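# About Wornine

We measure seawater. Mostly pH and alkalinity, some dissolved oxygen, and since last spring carbonate saturation too, for shellfish growers and a couple of port authorities who need numbers they can hand to a regulator. Small company. Coastal work only, no deep ocean stuff.

Page is overdue for a rewrite, so this is the quick version.

## How it started

Two people and a borrowed boat. Oyster hatchery up the inlet kept losing larvae in the first days after spawning and wanted to know if the intake water was to blame. We sampled it for 132 days. Morning low tide, afternoon high tide, twice at night when the wind turned. pH swung a lot more than anyone at the hatchery had been told to expect — upwelling pushes cold, CO2-rich water up the channel and it sits there until the tide flushes it.

They changed when they fill their tanks. That was the whole fix. Then the next hatchery called.

The name is from the old channel marker, Wornine, where the first sensor was bolted on. The marker's gone now, the name stuck.

## What we do

- **Fixed stations.** Nine of them at the moment, each logging every 15 minutes. Data goes up hourly.
- **Bottle samples.** Collected by us or by you, run in our lab against certified reference water. Please fill to the top, no headspace, and label the lid AND the bottle.
- **Intake advice.** When to pump, when to hold off, whether buffering with soda ash is worth paying for at your site. Sometimes it isnt.
- **Reports.** Plain ones. Two pages if we can manage it, with the raw file attached.

We don't do fish counts, sewage tracing or carbon credit verification. People ask. We'll pass you on to someone who does.

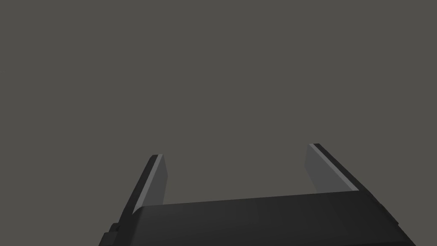

## The Oder line

Our longest-running piece of work. Oder is a string of stations from the river mouth out past the breakwater, 183 meters between each one at the inshore end, wider farther out. The idea was to catch the fresh water mixing with the salt, because river water around here is low in alkalinity and makes a bad upwelling day worse for anything trying to build a shell.

What we've got from it so far:

Winter storms drop aragonite saturation at the inshore stations for a day or two at a time. Eelgrass beds lift daytime pH right next to them, then give most of it back overnight. The station nearest the breakwater drifts and we're replacing the electrode for the third time — anyone using that data should read the flags first.

All Oder data is free to download. The file header changed in April, so older scripts will need the new column order.

## Who we work with

Growers first. Also Awasthi, who build the sensor housings and put up with our late design changes, and Nistar, who run the data server and wrote the alert system. If you're a client and you get a text at 4 a.m. saying saturation is under your limit, that's Nistar's code working as it should.

Schools too, when we have the time. A class can borrow a test kit for up to 90 days, no charge, just replace the dye if you use it all. Kits go out with indicator dye, a small colorimeter, sample vials and a sheet on how temperature changes your reading (it does, so write it down every time).

## How we handle bad data

We publish it, with flags. Sensors foul, barnacles grow on things, batteries die over a long weekend. If a number looks wrong we mark it and say why if we know why. We don't fill gaps with made-up values and we dont smooth anything unless you ask, in which case you get both files.

Calibration is every Monday, weather allowing. Logs are public.

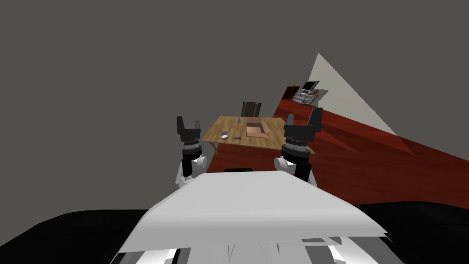

Ximeng Qin wrote to us that the flags were the reason her hatchery signed on, though she'd like them explained on the chart itself and not in a seperate file. Fair point. The next chart update will have them along the bottom, with a short note for each code.

## Working here

Hiring one field tech. Boat handling matters more than a chemistry degree, we can teach the titrations. Early starts, wet hands, lots of rinsing bottles. Pay and hours are in the posting.

## Getting in touch

Email is best, phone is fine before noon. If it's about an alert, put the station number in the subject line. For bottle samples, call ahead so there's room in the fridge.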